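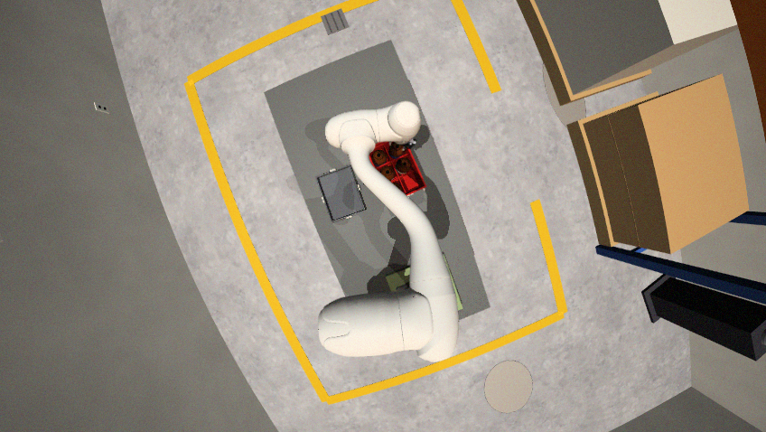 **Workshop Tips, No. 243**

# Getting a crate-loading arm to behave on a small bench

Readers have been asking whether the Adeck bench kit is worth the money for a small shop that packs bottles, jars or round parts into crates. The kit is an arm, a two-finger gripper, a mounting plate and the software to run them. It sells for $2,315 without a table. I have used one since August, and these are the tips I would pass on to anyone buying it or thinking about it.

## Before you order

Measure your crate first. The gripper comes down between the dividers, so what matters is the gap left over once an item is in its compartment. Take a full crate, push a ruler down beside one item, and write the number down. Compare it with the finger thickness on the spec sheet. If it's tight, Wurkell sells a thinner pair of fingers that bolts straight on. I bought a set and have not gone back.

Check the table too. A light folding table will shake every time the arm stops. Mine is on four solid legs with a rubber pad under each foot, and that was enough.

## Mounting the plate

Put the plate near one end of the table, toward the back. The arm then has the whole top to work over, and you can reach the crate from the front without leaning past the elbow. I tried the middle of the table first and lost half my working space.

Tighten the plate bolts in a cross pattern, a little at a time. Check them again after 28 hours of running. Two of mine had worked loose by then. They have stayed put since I added lock washers.

## Keeping the crate in one place

This is where most missed picks come from. The arm goes back to the same point every time, and a crate that has slid half an inch is no longer at that point.

- Set the crate on a flat base board a little bigger than its footprint.
- Screw two short stops to the board so the crate butts into a corner.
- Fix the board to the table with double-sided tape until you're happy with the position, then use screws.
- Buy all your crates from one maker. Mine are from Hendriks. An older crate from another firm looked the same and had compartments set slightly off.

Do the same for the tray. A shallow tray with a raised rim is fine, but it will creep if it's only resting on the table.

## Setting the pick height

Start high. Jog the arm down over one compartment until the fingertips are past the widest part of the item, save the point, and run it at low speed. Then do the compartment farthest from the base. If the far one is off and the near one is good, the plate isn't level. Shim the plate before you touch the software.

The wrist should hang so the fingers point straight down. If you have to tilt them to reach a corner compartment, the crate is too far out. Move it closer.

## Floor and lighting

Tape a line on the floor all the way around the table, farther out than the arm can reach, and keep stools and carts outside it. Yellow vinyl floor tape holds up well on concrete if you clean the floor with degreaser and let it dry overnight. Leave a gap at the side where you walk in with crates. Tape is only a reminder – you still need the stop button where you can hit it from the front of the table, and whatever guarding the manual calls for.

If you add the camera option, keep strong light from coming at it from one side. The arm throws a big shadow over the table, and on my setup the software sometimes took a dark patch for an item. A second lamp on the opposite side fixed it.

## Storage

Keep spare crates and packed boxes on a wire shelf against the wall, within a few steps of the table. Label the bins on the front edge.
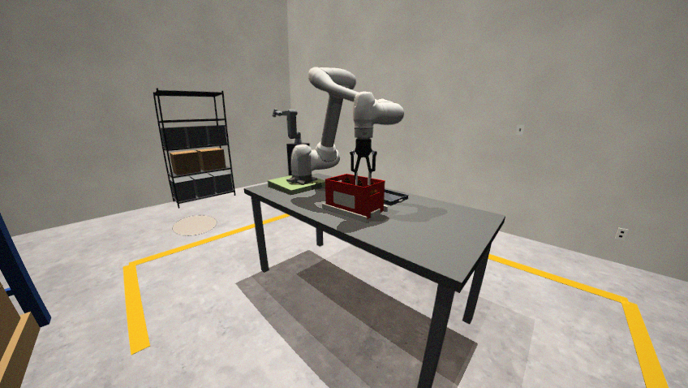 Run the cables down the back of the table and tie them to a leg. Leave enough slack at the base for a full turn in both directions, and watch one slow cycle from start to finish before you trim the ties.

## What I think of the kit

The arm is quiet and it repeats well. Setup took me almost 7 hours, much of it spent on the crate position. The printed manual is thin on that subject. The longer version on the dealer's site is better, so download it before you begin.

Festgate handles service in my area and offers a yearly plan. I skipped it. The only part I've replaced is a pair of finger pads, and that takes a hex key and a few minutes.

For one crate size run all day, I'd buy it again. If you change crates several times a day, make a separate base board for each size and save a program to go with it. Write the program name on the board in marker.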